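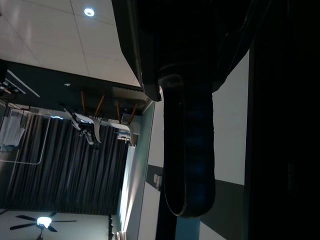 Wrist cam view, looking up past the finger at the shed ceiling

Hi all,

Sorry for the slow reply, Vasylyna, it's been one of those fortnights. I've put your message down the bottom so people can follow along.

Short version: yes, the wrist camera is finally talking to the rest of the arm, and the grab up top is straight off it with no fiddling. The long black thing is the finger you were asking about, with the rounded tip. You can see the rim has gone a bit lighter than the rest of the pad. I'd like to know if yours are doing the same, because I've got another pair still in the bag and I'm not keen to fit them if it's only cosmetic.

As you'll notice, the horizon is all over the place. The camera bracket is the Clament one and it only bolts on one way round, so whenever the wrist rolls the whole room rolls with it. I was going to correct for that in software but Walid reckons leave it alone and just feed the wrist angle in alongside the picture. He's probably right (he usually is, don't tell him). The other thing I don't love is how much of the view the gripper body eats up. Everything on the right is basically just arm! I might try a longer bracket if I can get the bloke at Parsons to fold me one up.

The lights are a pain too. When the arm points up like that it gets the downlight and the fan globe in the one shot, and the exposure goes for a wander, so I've locked it at 1000 microseconds for now. Seems all right when it's looking down at the bench. If anyone has a better number I'm all ears.

On your wiring question: I run the camera lead down the outside of the forearm with a loose loop at the elbow, held by velcro straps. Don't use zip ties. I did, back in June, and spent a whole Saturday chasing dropouts that came down to one tie pulled too tight. The Wirnell board is fussy about the order you power things up as well. Camera first, count to seven, then the motors. No idea why, but if I do it the other way I lose the wrist joint every second go.

Still to do at my end: the soft stop on joint two, a proper e-stop on a longer cable, and some sort of cover for the wrist connector, which collects sawdust like you wouldn't believe. I'll bring the arm along to the next Nundundale night if someone can give me a hand getting it out of the ute.

Cheers,
Col

On 2 August 2023, Vasylyna Koval wrote:
> Hi Col,
>
> Did you ever get the wrist camera going on yours? Mine shows up,
> runs for a minute and then drops off the bus. I'm wondering if it's
> the cable, I've got it tied down pretty hard along the forearm.
>
> Also, which fingers did you end up with, the square ones or the long
> rounded ones? If you've got a picture from the camera could you post
> it? I'd like to see how much the gripper gets in the way before I
> start drilling holes.
>
> Ta,
> Vasylyna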